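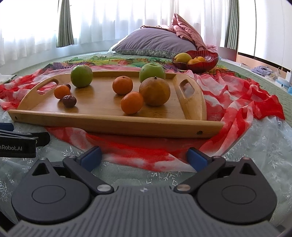 A hand-held gripper with its fingers open, in front of a tray of fruit. The blue pads are rubber.

Soft fruit shows up careless work quickly, and it comes up often when people who gather training data for robots talk about rules. At Pletuvlow, where recordings are made in ordinary bedrooms and kitchens, the rules fit on 2 pages.

Awuor Owino wrote most of them. Her first draft covered only the tool: check the finger pads, check the screws, wipe down between food and anything else. The later additions are about people's homes. Collectors ask before moving any belongings. Letters, family photographs and screens are put out of view before recording starts. Food that has been handled is not offered back to the household as if it were untouched.

"We had a good checklist for the gripper and nothing for the bedspread," Owino says.

The firm holds 3,128 recordings from its last round of visits. Reviewers threw out 148 of them, mostly for private papers left in sight. Etornam Bonsu, who runs the reviews, wants a failed grasp kept and labelled as a failure — new collectors tend to delete them.

There is less agreement on speed. Bonsu would like a fixed limit for anything that bruises. Owino prefers to leave it to the person holding the tool, and the current text says only "slowly enough to stop". A revised version is due in March, with a separate page on glass.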